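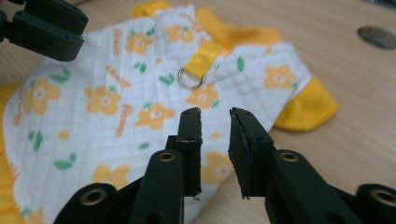 Birwood Folding Room: A Season With the Grippers

We make and finish clothes for small animals at Birwood, mostly vests and light coats, and for as long as any of us can remember the last job before bagging has been done by hand. You lay the piece flat, smooth it, turn the sides in, fold it and pass it along. In July we started teaching that job to grippers, and since a lot of families and former coworkers have been asking what on earth goes on in here now, Arif Kumarasinghe and I thought we would put up a page.

Our first practice order came from Mamden, 3,000 pieces, and we set aside 100 of them for the folding table so that nobody upstairs would be chewing their nails about the delivery date. The yellow and white quilted style with the flowers got picked to go first. Quilting has some body to it and lies down nicely (the thin summer knits curl up at you like bacon, and we are saving those for when we feel braver).

Each of us takes a turn at the table with the hand-held grippers, folding the way we would with our own fingers, and the software from Coltodo learns from what we do. The first morning was slow going! You find out how much your thumbs have been doing all these years. Arif had the knack of it before lunch, and I was still dropping collars the week after.

The part people ask me about most is jobs, so let me say what I know. The five of us who folded are all still on the payroll. Two have moved over to checking seams and hardware, which pays a little better, and the rest of us split the day between the table and regular packing. My wrists are happier for it. I do miss the long bench, where you could talk the whole shift through with somebody across from you, and I have told the office so. They have agreed to keep one hand-folding bench going for rush orders, and I plan to hold them to it.

Coming up next is the Barua order, 888 coats with snaps, and we have been promised a proper stool for the folding table before it arrives. If you used to work here and would like to come by and try your hand, ask for Arif or for me at the side door, any afternoon after 3.

Kavinda Ekanayake, finishing and packing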